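七月

昼前に起きて、コーヒーをいれる前に昨夜の録音を聞いた。これがよくなかった。五分の持ち時間で、笑い声は三回。そのうち一回は店の製氷機である。

地元を離れて都会の舞台に立つと、だれもがまず田舎の話を聞きたがる。うちの村にはバスが一日二本しかない、と言えば客は身を乗り出すし、信号機が来た日に見物人が出た、と言えば拍手まで来る。信号機の話は嘘だ。バスは本当だが、去年から四本に増えた。四本では笑いにならないので、舞台の上では今も二本のままにしてある。村役場が聞いたら怒るだろう。

Helturside という小屋は客席が100で、昨夜は半分も埋まらなかった。支配人は「濃い客だ」と言った。濃い客は腕を組んで聞く。前の組が Flastville という架空の町を舞台にした漫談をやって、これがうけた。架空の町はいい。どれだけ悪く言っても、楽屋に親戚から電話がかかってこない。こっちは実在の村でやっているので、母から「あんたの話に出てくる叔父さんはどの叔父さんか」と問い合わせがある。三人分を混ぜた、と答えたら、三人とも心当たりがあるそうだ。

ギャラは3000円。帰りの電車賃と、駅前の立ち食いで消えた。動画のほうは再生回数が約3490で、先週からほとんど動かない。コメントは一件、「方言が不自然」。生まれてから十八年使った方言である。都会に合わせて少し薄めたのがばれたのか、濃く盛ったのがばれたのか、自分でももう区別がつかない。

夕方、Wetthorpe の公民館から出演の打診が来た。敬老会で二十分、下ネタと政治は抜きで、とある。私のネタから下ネタと政治を抜くと、バスの話が残る。しかもあちらの客はバスの本数を正確に知っている。断ろうと思ったのに、返信には「喜んで」と書いていた。
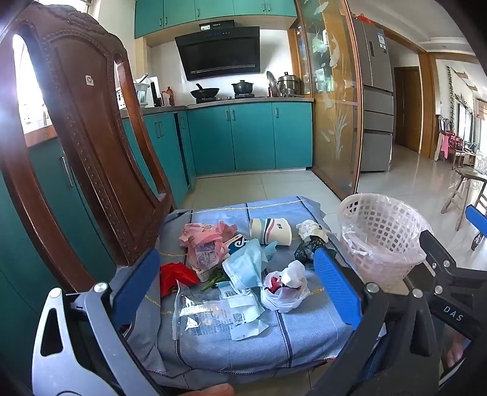

二十分をどう埋めるか、夜になってもまだ考えている。持ちネタのメモを机に並べたら289枚あって、使えそうなのを抜いていくと片手に収まった。残りは捨てるつもりで眺めていたが、これがなかなか捨てられない。くしゃくしゃの赤い袋とピンクの袋、横倒しの紙コップ、水色のマスク、そこに緑の豆のさやまで一緒くたになったごみの山と、私のメモは大して変わらない。豆のさやのところだけは少し使えそうだ。台所のごみはどこの家にもあるし、敬老会なら豆の筋の話で五分はもつと思う。客のほうが詳しいという問題はバスと同じだが、豆なら間違えても役場は怒らない。

叔父の話は一人に絞ることにした。どの叔父にするかは母に相談しないでおく。Mosquera の店に出ていたころは、客に怒鳴られたらその場で叔父を一人増やしてしのいだものだ。あのころの録音もどこかにあるはずだが、今日はもう聞かない。

明日は信号機のくだりを書き直す。製氷機の音が入らない部屋で、もう一度録る。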